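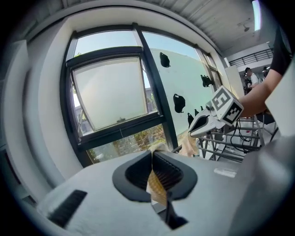 Janela com painel branco de manchas pretas, árvores ao fundo.

Ratton - inventário da sala da janela
LEIA-ME, versão 5

O Ratton é a lista das coisas que moram na nossa sala de cima, em Wurthorpe. Começou como uma folha colada na porta e cresceu até os 298 registros de hoje, dos quais 61 são sacos. Quem achar muito saco para uma sala só pode falar com a Alina Onu, que já ouviu o comentário antes.

O que entra na lista
Tudo o que se pendura, se dobra ou se guarda dentro de outra coisa. Papel estampado entra como "papel, tiras". A janela entra como mobiliário, depois de uma discussão que durou mais do que a reforma. O painel branco no vidro fixo tem registro próprio, no campo "decoração", e as manchas pretas continuam sem nome oficial. Sumeya Dinsa defende "vaca". A proposta está em aberto desde dezembro. 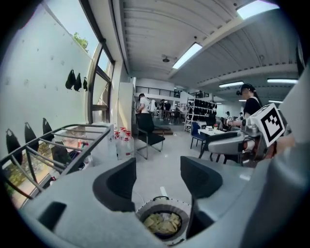 Leitura: 2 min

Campos
nome - como a coisa é chamada por quem a procura
lugar - parede, grade, caixa ou "por aí"
dentro_de - o recipiente, se houver
obs - queixas, de preferência curtas

Parede
As bolsinhas pretas ficam no alto e os sacos pretos maiores, de cordão, mais abaixo. O campo "nome" dos maiores diz "saco preto" em todos os casos, o que ajuda exatamente o quanto se imagina. Aceitamos etiquetas.

Grade e caixa
A grade de metal é cinza e consta como "grade". A caixa branca de plástico atrás dela consta como "caixa branca", e o conteúdo, como "coisas escuras, diversas". Foi a Alina quem preencheu, no fim da tarde, e dá para notar.

Papel
O amarelo-claro amassado é registrado por maço. Folha avulsa não conta, por mais que insista.

Problemas conhecidos
- 74 registros têm "por aí" no campo lugar.
- A coluna dentro_de aceita que um saco esteja dentro dele mesmo. Já aconteceu.
- A versão importada da planilha Beyene perdeu os acentos, e "cordão" virou "cordo" em metade da lista.

Correções vão para a Sumeya, com o número do registro no assunto. Sem número, ela responde perguntando o número.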